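5 January 2023

Dye bench, Brirnport. Back after the break, heater on the whole morning and the room still cold.

Madder batch 9 out of the pot. Wool came up more brick than red, Đạt's skeins a shade browner than mine. Same mordant jar, same scale. Only differnce I can find is the water — his was from the tap in the yard, mine from the Mikkelsen tank. Need to test both before we blame the root.

Weights: 372 g dry fiber in, alum at the usual percent. Total madder left in the store is 2,185 g, so enough for the Eler order if we don't waste any on trials. Khôi wants 2 more trials. Told him one.

Rinse water ran orange far too long. Left the skeins in the last bucket and went to lunch.
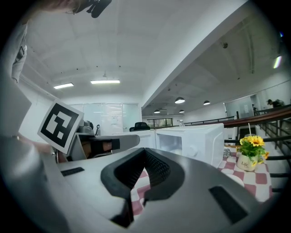 Why did the last batch go brown at the edges?
Pot got too hot. Madder turns brown when it gets near a boil, and the thermometer was clipped up by the rim where it reads low. Clip it halfway down from now on.

Sheila rang re the Jesusow yarn. She says it was scoured at the mill, I say it wasnt, it felt greasy in the hand and beaded when I dripped water on it. Scour again anyway, soda ash, slow, no stirring. Felted a whole skein last time by fussing with it.

Kieran has the good scale — get it back. Iron jar needs a new label, the old one has gone to mush.

Tomorrow: water test, strip of litmus in each, then one small pot with chalk added. Zuleica to bring the card for the shade book, rows 4 to 6 still blank.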